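To: Geltville swap list
Subject: Re: Laying out the sorting table

Suha Hakim wrote:
> Tape is the answer, I'm sure of it. Cover the table in brown paper, run
> blue painter's tape both ways and you get big squares. One part to a
> square, and no more mixing up the Flokari bits with the Merulton ones.
> We could be through the 192 leftovers by June.

Suha, I remain to be convinced. We said much the same about the trays, and I still have six of them in my shed with odd washers in.

I don't mind the paper, which keeps the grease off the table. My trouble is with the squares. They look very smart until parts go down on them, and then people put things wherever there's room. A brake shoe is curved and doesn't sit neatly in anything. Small black parts are worse, as half of them could be a nut or a knob and I wouldn't like to swear to either. Unless somebody writes on the paper, a square tells me nothing about what belongs in it.
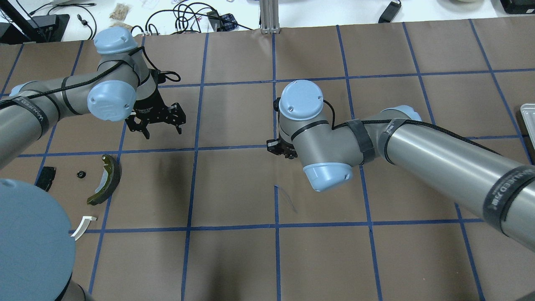 So before we buy more tape, could we try one table with names pencilled in? If it holds up for an evening I'll eat my words and bring the washers.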